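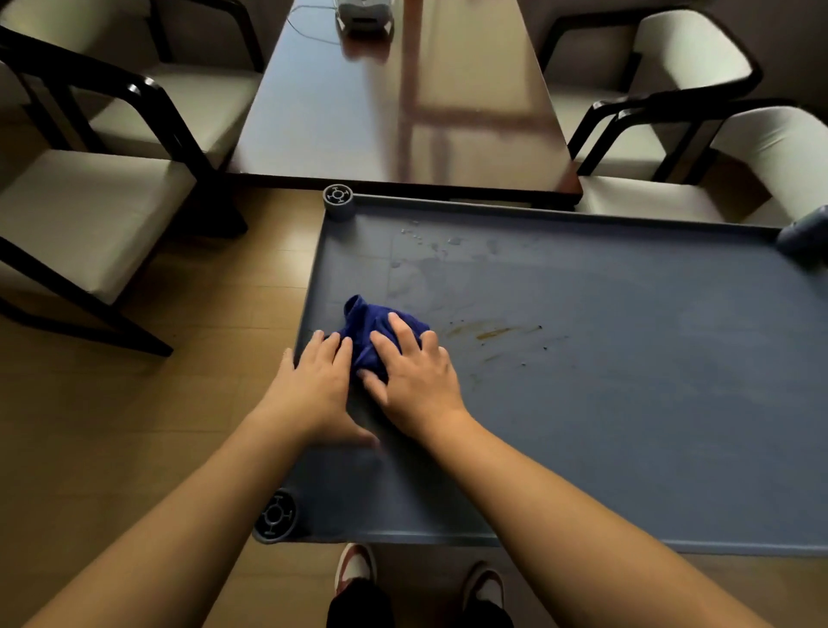 Standing up at work: what I found out about tired legs

My project started with my own calves. I had a part-time job in the stockroom at Miettinen over the winter and by the end of a shift they felt like wet sandbags, so when we had to choose a topic for the health module I knew straight away what mine would be (sorry to my tutor, who I think wanted something about sleep!).

What I wanted to know

Do compression socks make your legs feel any better after a long shift, or is it just nice to have new socks? I also wanted to see if a few calf raises would do the same job for free.

How I did it

I asked people at two places, the warehouse at Stuvside and the garden centre in Pordale, and 14 of them said yes. Each person did one week in their normal socks, one week in knee-length light compression socks and one week in normal socks with 20 calf raises every 90 minutes. At the end of each shift they scored their legs from 0 (fine) to 10 (awful) and measured round the widest part of the calf with a paper tape. Filippos Antoniadis from my course did the measuring with me on the first day so we could agree on where "widest" is, which took far longer than you'd think.

I'd planned to use a step counter too, but the readings jumped from 3,000 to silly numbers on the same shift, so I dropped it.

What came out

Normal socks: average score 6.1
Compression socks: 4.3
Calf raises: 4.8

The calf measurements hardly moved, a few millimetres either way, and I wouldn't trust a paper tape for that. I was surprised how close the raises came to the socks, especially as four people admitted they forgot most of them by the afternoon.

What went wrong

Everyone did the weeks in the same order, which was daft of me. The socks week also fell in February when Stuvside was quiet, so some of that drop could just be easier shifts. And people knew what they were wearing, obviously, so I can't rule out the new socks effect at all.

If I did it again I'd mix up the order and ask about shoes as well. Two people changed theirs halfway through and only told me afterwards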